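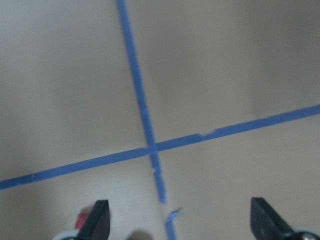 腕部视角，蓝胶带的交叉处

2020年9月5日 星期六

早上泡了一壶茶，本来想着周末慢慢来，结果茶还没喝到第二杯，人就已经坐在屏幕前翻昨晚的日志了。Okow的角点检测还是老毛病：胶带交叉的地方，它偏要给我吐出两个点，隔得很近，像一对吵了架又舍不得分开的邻居。我把腕部图像一张张放大了看，手撕的胶带边缘毛毛糙糙，断口那里还卷起来一小片，也难怪算法会犯糊涂。

Nesma说别跟边缘较劲了，先把整条带子拟合成中心线，再求交点。我嘴上说试试看，心里其实有点不服气（边缘检测那段是我写的嘛，写了好久呢），可改完重跑，双点真的少了许多！回放里一共158帧，剩下还出双点的只有3帧，我挨个儿存了下来，留着星期一给Hamish看，他最喜欢这种刁钻的例子。
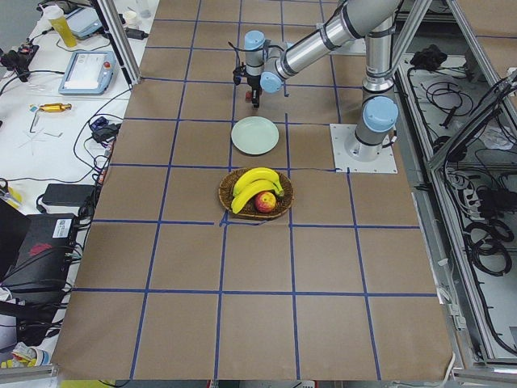

旁侧机位：绿盘子，下面是装着香蕉和苹果的篮子

下午轮到规划器。Plulley这一版把桌上的东西都当成圆柱体来避让，对盘子还说得过去，对藤篮就太小气了，篮沿外面硬是多留出一大圈，手爪要绕好远的路。我把篮子换成凸包，高度按最上面那根香蕉来算，规划时间从800毫秒往下掉了不少，路径也顺眼多了，看着心里真舒坦。

还有一件小事也得记一笔，免得下星期又忘：坐标系的名字一定要统一。Ashraf那边叫table，我这边叫grid，两个原点差了一整格，今天为这个白白找了大半个钟头，找到的时候我俩在电话里笑了好一阵。他答应由他来改，我答应请他吃面。

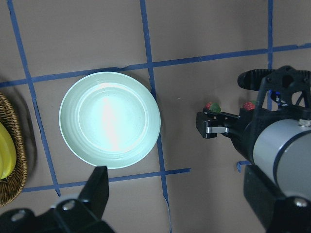
晚上：双臂和草莓

草莓实在太小了，手爪一靠近就把它挡去一半，Okow给出的置信度跟着上上下下地跳，分割出来的轮廓有时连绿叶也丢掉。我现在的想法是，让另一只手臂的腕部相机也参与进来，两边的掩码先投到桌面坐标里再合并，谁看得清楚就多听谁的。时间戳对齐那一块还没写，先用最近邻凑合着，丑是丑了点，至少能跑起来。

Nawal发消息来问10月的版本能不能带上这个功能，我回她说大概可以，发出去以后又有点心虚，补了一句“单臂的肯定可以”。她回了我一个笑脸，也不知道是信了还是没信。

明天要是起得早，就把合并那段的单元测试补上，再看看夹爪开合的状态要不要一起传给感知那边。茶早凉了，壶还没洗，先去睡吧。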